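5. What went wrong with the flap task

I promised back in Section 3 that I'd get to the bad data, so let's get to it. The flap task looks like the easy one on paper. A soft pack lies on a table, you pinch the edge of the lid flap, you peel it up, you let go. I put it in the set as a warm-up and gave it almost no thought. It ended up costing me more cleanup time than everything else put together, and the fault was in the wrist pose, a long way from where I was looking.

Figure 1 has the gloved setup: a controller strapped to the back of each hand, tracking ring to the outside, and a box on the forearm under each wrist. Please keep the straps in mind as you read, they matter later. 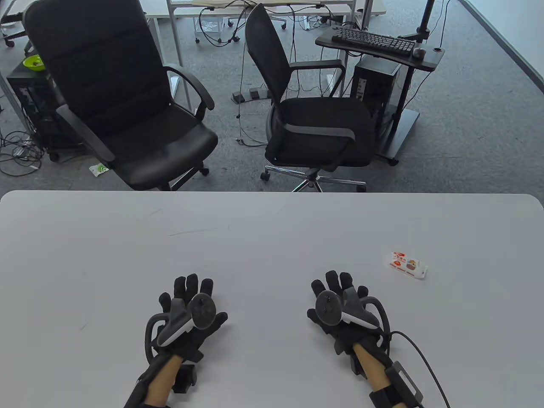 Dirnon Wearable Manipulation Group, Hurnatitz
Section text by the corresponding author

5.1 The symptom

I first saw it on replay. We push every recorded session through the Zosero player before it goes anywhere near the arm, and in one of the flap takes the right wrist just hopped sideways. One sample it was over the pack, the next it was 26 mm away, and then it carried on peeling thin air as if all was well. The fingers were fine! The finger angles never missed a beat. If you only plotted grip opening against time (which is what I'd been doing, I'm sorry to say), the take looked perfect.

Our checker let it through too. I had set the jump limit with big reaching moves in mind, so a hop of that size slid right under it. That one is on me. I picked the limit early on, it worked for the block tasks, and I never went back.

Then we ran the take on the arm. It came down beside the pack, pressed into the tabletop and kept pressing until the force stop tripped. No damage to the arm, and the operator was standing well clear, but I didn't love watching it. The plan it was following had no contact expected at that height, and it still took longer to stop than I'd like.

5.2 Chasing it

My first guess was light. The room in Hurnatitz has a big window behind the table, and on a bright day the far side of the tabletop glares. I was so sure of this that I spent most of a Sunday recording the same peel again with the blinds down, feeling clever. The hop came back anyway, maybe a bit less often.
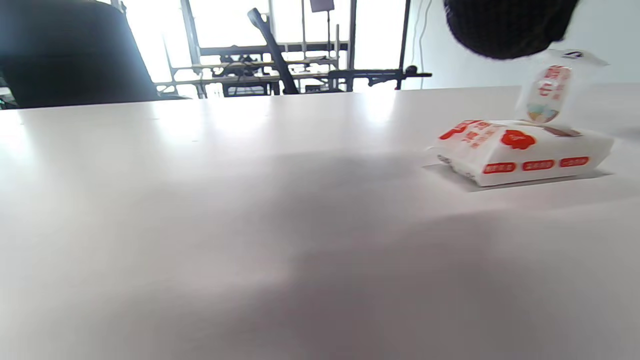
So I gave up on light for a while and sat down with the timing. In the eight bad takes I had by then, the hop came at nearly the same point of the motion, right as the flap was almost upright and the wrist was rolling over to finish the peel. At that angle the operator's own forearm gets between the tracking ring and whatever is trying to see it. The tracker loses the ring, coasts on its inertial guess, and snaps back to a slightly wrong place when it picks the ring up again.

That explained the hop, but it left the offset afterward, and this is where the straps come in. After a long run the controller creeps on the back of the glove. I'd tighten the strap, it would feel solid, and some 90 minutes later I could wiggle it with a finger. Every peel tugs on it a little. We calibrated once, at the start of the day, and then trusted that number until we went home. Put a slipped controller and a lost ring together and you get a wrist that is wrong and stays wrong.

The hand-held gripper takes don't have this particular trouble, as there's no glove for anything to slide on. They have their own headaches with glare (see Figure 2), and I wouldn't call them clean, but the pose held up through the same peel.

I'll add that I tried filtering the hop out in software before I fixed anything physical. Don't bother. A smoother turns the jump into a nice gentle drift, and then you can't find it at all. I had to throw out the smoothed copies and go back to raw.

Figure 2. Soft pack with its flap standing, from the hand-held gripper camera. Window light on the far part of the table, shadow across the center and right.
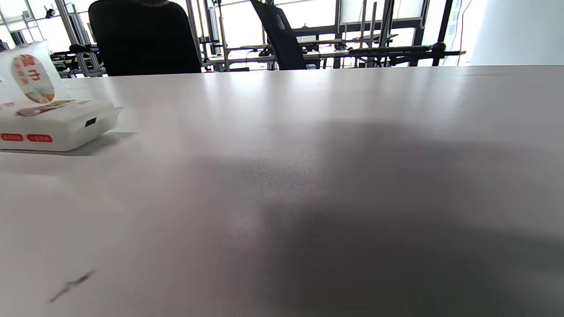 5.3 Changes we made

The jump limit is now set per task, and for the flap it's tight enough that I get false alarms. I can live with those. Calibration is repeated every 2 takes, which the operators find tedious, and I don't blame them. We also put a Hauser non-slip pad under each controller, and the creep is smaller, though I can still find it late in a session if I go looking.

On the arm side, any contact above the planned height now stops the run at once and drops the take from the queue. I should have had that rule from the start.

What I haven't solved is the lost ring. Asking operators to peel with a flatter wrist helps, but then they're peeling in a way no one peels a pack at home, and I'm not sure I want that in the data. For now those takes carry a flag, and the numbers in Section 6 are given with and without them.

Contact: Dirnon Wearable Manipulation Group, Hurnatitz | © Dirnon, all rights reserved | Back to top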